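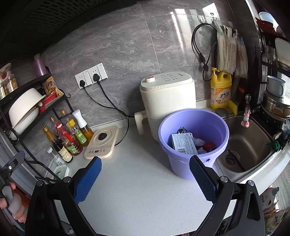
## Benchtop waste, small appliances and bottles: keeping a short run of bench workable

These notes apply to a kitchen where the cooktop, one or two appliances and the condiments all share a single length of bench. They assume a portable induction cooktop and one double power point.

### Bench bucket

A small plastic bucket on the bench saves trips to the main bin during prep. It is for dry waste: cartons, wrappers, bags. Peelings and anything that drips go in a separate lidded container.

- Capacity: 5 litres is enough for one evening's cooking. Larger buckets get left until morning.
- Flatten cartons before they go in. One small cardboard box left in its made-up shape takes up most of a bucket.
- Knot soft plastic bags and push them down the side. Left open, they spring back and lift everything above them.
- Empty after each session. Rinse, then dry upside down.
- Stand the bucket on the side of your knife hand, clear of the cooktop vents.

If your council takes cardboard separately, pull the cartons out at the bucket stage. Cardboard that has sat under a greasy wrapper is generally not worth sorting.

Line the bucket or don't, but be consistent. Marisol Tovar, who wrote the first version of this page, lines hers with a sheet of newspaper folded in quarters. I leave mine bare and wash it.

### Appliances and clearances

Check the manual for the cooktop's side and rear clearances and treat them as minimums. Where no figure is given, I use 40 mm to anything beside it and 80 mm to the splashback. Vents on these units are often underneath or at the back, so a tea towel pushed up against the housing can be enough to trip the over-temperature cut-out.

Food processors and dough mixers with a side outlet need room on the outlet side for a bowl as well as the machine. Measure with the bowl in place. If the outlet points at the cooktop, slide the cooktop along before you start and give the processor the space. Don't run the two at once in that position – flour on a hot glass surface scorches and is slow to scrape off.

Position the control panel of each unit at the front edge, with nothing stored in front of it.

### Cords

1. Plug the heaviest load straight into the wall. No power boards for cooktops.
2. Run each cord down the splashback and along the rear of the bench. It should not cross the cooktop surface or pass in front of an appliance.
3. Take up slack behind the appliance in a loose figure eight. Don't bind a cord tightly while it is carrying a load.
4. Switch off at the wall before wiping down. Wipe the cord too; oil collects on it.

With two black cords on the one outlet, tag both. A turn of coloured tape 5 cm from the plug will do.

### Corner rack

Metal corner racks use space that is otherwise hard to reach. Keep the load on the top shelf light: a large bowl, an opened snack packet, a container or two. A bowl stored on its side takes less depth than one sitting flat, but it needs something either side to stop it rolling.

Glass jars of dried goods belong at the back against the wall, labels out. Spices lose strength faster near heat, so they go at the end furthest from the cooktop. Clip the snack packets or decant them.

Rubber feet are worth fitting if the rack has none. Tirta Sitompul at Daltley cuts his from an old bicycle tube, which grips stone well and costs nothing. Check coated steel for rust at the joins every May or so and touch it up before it stains the bench.

### Bottles

- Group by use: oils together, soy and vinegars together, sprays at the end.
- Tall at the back, short at the front.
- Stand oils on a small plastic tray. The ring of oil then forms on the tray, where it can be washed off in hot water.
- Wipe the neck and thread before recapping. Dried soy sauce in the thread is the usual cause of a cap that won't seat.
- Store oils out of direct sun. Only the bottle in current use needs to be on the bench; backups go in the cupboard.
- Discard any unlabelled bottle whose contents you can't identify. Cleaning products should never be decanted into food bottles.

Squeeze bottles are refilled only when empty and washed. Topping up mixes old oil with new, and the old oil sets the shelf life.

### Wiping down stone and speckled surfaces

Speckled benchtops hide crumbs and dried splashes. Check by running a flat palm over the surface, or by looking along it with the rangehood light on. Use warm water with a little dishwashing liquid, then a dry cloth. Avoid vinegar on real marble. On marble-look panels it is usually harmless, but test behind the rack first.

Work from the far end toward the sink. Lift the bottle tray and the bucket, wipe beneath, and put them back only when the bench is dry.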